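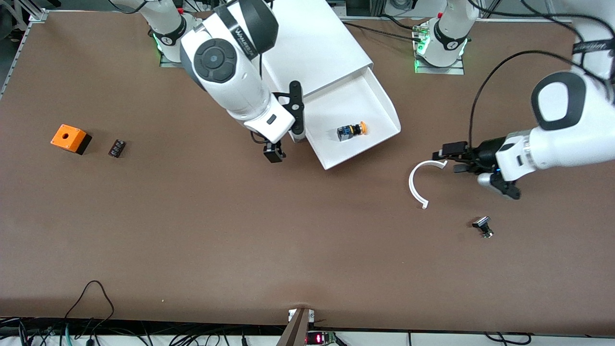 4 Comparing two sets of fingers on the Grarthorpe cell

Now the fun part! By this point both arms are homed, the status lights are green and you've been through the checks in section 3. In this section you fit one set of fingers, run the same small job with it, swap to the other set and see which you like better. We use the Nasberg pads (flat, fairly wide) and the Millet pads (narrower, with a softer face), but the steps are the same for any pair that fits the mount.

CAUTION: Press the stop before you put your hands near the fingers. Clearing the software pause doesn't hold the arm still if someone else is at the controller.

4.1 Setting out the parts

1. Choose parts that differ a lot in shape. A push-button switch, a curved white bracket and a small chrome fitting make a lovely trio: the bracket lies flat and is a pain to get under, and the fitting is all shine and odd angles.

2. Lay them on bare table with enough room for an open gripper to come down over each one. Leave the bracket flat. Standing it up makes the job far too easy.

3. Open the wrist view in Sirska and bring the arm down until both fingertips show along the bottom of the picture. Check that no part is hidden behind a finger or lost in the shadow next to the bin.

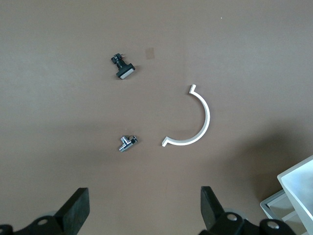 4. Save the view as your starting pose. Give it a name you'll recognise in August, when you've forgotten all this.

Note: Shiny parts can upset the automatic exposure. If the chrome flares, lock the exposure while looking at the bare table and then bring the part back into view.

4.2 Running the comparison

5. Set the grip force to 31 on the controller's own scale and leave it there for both sets of fingers. It's tempting to fiddle. Please don't, or you'll be comparing forces and not fingers.

6. Pick up each part, lift it clear, and put it down in the tray. Start with the switch, which is forgiving and gets your hand in.

7. Write down slips as they happen. Apolline Barbier's log sheet has a column for "held but turned", and it is well worth using with round or curved parts.

8. Press the stop, swap the fingers, tighten both bolts on each mount and go back to step 5.

CAUTION: Re-zero the gripper after every swap. The two sets are not the same thickness, and an old zero will drive the tips into the table.

4.3 If something looks wrong

Fingers close unevenly: loosen the mount, push the finger fully home and tighten again.

Sirska reports error 1024: the wrist camera has dropped out. Reseat its plug at the arm end and reopen the view.

Send your log sheets to Essam El Khatib. He loves getting odd results, so do include them!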